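Cómo doblar y guardar bolsas de papel para volver a usarlas

Por Catarina Pacheco
23 de mayo de 2024

En el taller juntamos muchas bolsas de papel. Llegan con las compras, con los pedidos de Prelero y con el pan, y casi todas sirven para un segundo uso si se guardan bien. Si se meten de cualquier manera en un cajón, a las pocas semanas hay un bulto de papel del que no sale ninguna entera. El método que explico aquí es para bolsas estrechas y altas, de las que no tienen asas.

Material

Bolsas de papel limpias y secas
Una superficie lisa
Una regla o una plegadera de hueso
Una caja de cartón sin tapa o un archivador de revistas
Un lápiz

Paso 1. Separar las que no sirven

Se abre cada bolsa y se mira el fondo. Las que tienen grasa, humedad o el fondo despegado van fuera. Una rotura pequeña en la boca se puede recortar. Las arrugas no importan, salvo que el papel esté ya tan blando que no aguante un pliegue.

Paso 2. Vaciar y alisar

Se sacude la bolsa boca abajo para quitar migas y polvo. Después se apoya en la mesa, se empuja el aire hacia la boca con la palma y se repasa con la regla, desde el fondo hacia arriba. Con dos pasadas basta. Yo dejo las más arrugadas debajo de unos catálogos de Bettencourt durante 15 minutos y sigo con las demás.

Paso 3. Doblar a lo largo

Se lleva un lado largo sobre el otro hasta que coincidan los bordes y se marca el pliegue con la plegadera. Queda una tira alta y estrecha. Si la bolsa es ancha, se dobla una segunda vez en el mismo sentido. Conviene que el texto impreso quede por fuera, así se distingue de qué bolsa se trata sin abrirla.

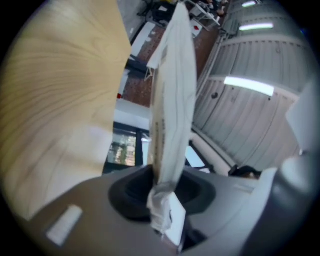 El pliegue a lo largo tiene otra ventaja: le da al papel cierta rigidez y permite guardar las bolsas de pie. Dobladas a lo ancho ocupan lo mismo, pero se vencen enseguida y acaban tumbadas en el fondo de la caja.

Paso 4. Ordenar por tamaño

Se hacen montones por altura. En cada montón se pone el fondo de la bolsa siempre hacia el mismo lado. Si hay muchas iguales, se pueden agrupar de 10 en 10 con una tira de papel alrededor, sin apretar. Las gomas elásticas muerden el borde y con el calor se pegan, mejor no usarlas.

Paso 5. Guardar de pie

Las bolsas se colocan verticales en la caja, con el fondo hacia abajo. Las altas van detrás y las bajas delante. La caja debe quedar bastante llena para que se sujeten entre ellas; si sobra sitio, se rellena con un cartón doblado. En el frente se anota el tamaño a lápiz.

Dónde poner la caja

En un sitio seco y lejos del fregadero. El papel blanco amarillea con el sol directo, de modo que tampoco es buena idea dejarla en el alféizar. La nuestra está en una balda baja, al lado de los rollos de embalar.

Para usarlas de nuevo

Se abre la bolsa metiendo la mano hasta el fondo y separando las esquinas con los dedos. El pliegue central se nota un poco, pero no estorba. Para objetos con peso es preferible meter una bolsa dentro de otra. En junio revisamos la caja y las que están muy gastadas pasan a relleno para paquetes.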